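Unditz Handheld Gripper Upkeep Group
Minutes of the July meeting, 7:30 p.m.

Everyone was welcomed back, and thanks went round for the lemon bars. The minutes from last time were accepted with one fix: the spare springs are kept in the Tazi cabinet, second shelf, and always have been.

1. Finger pads. We spent most of the evening on this, and happily so. The Rineck gripper is running one black pad and one blue pad, and there was a long and friendly discussion about whether to make them match. The group felt the blue one grips bedding a little better, but would like to give the mixed pair a fair try first — so both stay on until the next 2000 grasps have been logged, and then we look at wear on each.

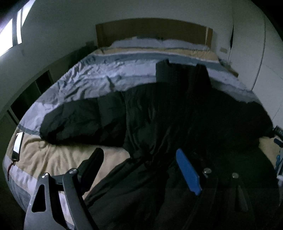
Item 1: Rineck gripper at the bed, black and blue pads fitted.

2. Screws. It was agreed to check the finger screws every 300 grasps, by hand, with the short driver. Please be gentle with them! Two members offered to write up a little card for the tool bag, and this was warmly accepted.

3. Cleaning. Lint is still our biggest nuisance. Pads get wiped with a damp cloth after each round of bedding work and left 20 minutes before the gripper goes out again. The Boketard unit follows the same routine from now on.

4. Spares. There are 64 pads in stock, mostly black. A small order of blue was approved, to be placed before the end of the month.

Any other business: the kettle needs descaling. Meeting closed at 9:10 p.m.

Recent items
Minutes of the June meeting
Boketard unit: replacing a bent finger
Pad wear log, blank sheet
What is in the Tazi cabinet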